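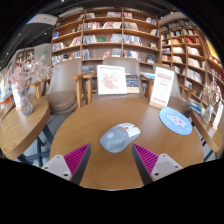 Shared reading areas are the subject of this portion of the talk, and in particular the tables that Etthorpe provides in its bookstores for customers who wish to sit with a title before buying it. The guidance issued in February applies to all 8 branches. It asks staff to treat each table as a display and as a place to work. A framed picture of pink flowers, a small dark blue book propped upright and a sign holder may stand together at the back of the table, so that the front of the wood is left to the visitor. A computer mouse and a round light-blue mouse pad can share the same top without crowding it. Pause before the next slide. 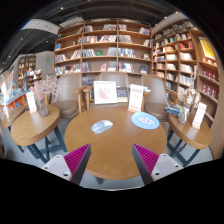 Speaking time: 2 min. | 252 words

Please direct attention to the chairs. Upholstered seats with wooden arms encourage a longer stay, and the Firham branch has recorded 967 visits to its reading area since the new seating was installed. Read the figure slowly and allow the audience to write it down.

Next, address the smaller side table on the left. Dried flowers in a clear glass vase require no water and little care, and a tent card beside them carries printed information at a height that seated visitors can read. Branch managers are asked to keep such cards brief. The Benumance branch limits its own to 500 characters.

Mouse pads placed on a reading table should lie flat and leave room for an open book. Two pads on one round table are acceptable. A third should be returned to the shelf.

Zewditu Teshome will take questions on purchasing and on the Yook furniture agreement. Questions on opening hours should be held for the afternoon session. Copies of the table plan are available at the registration desk.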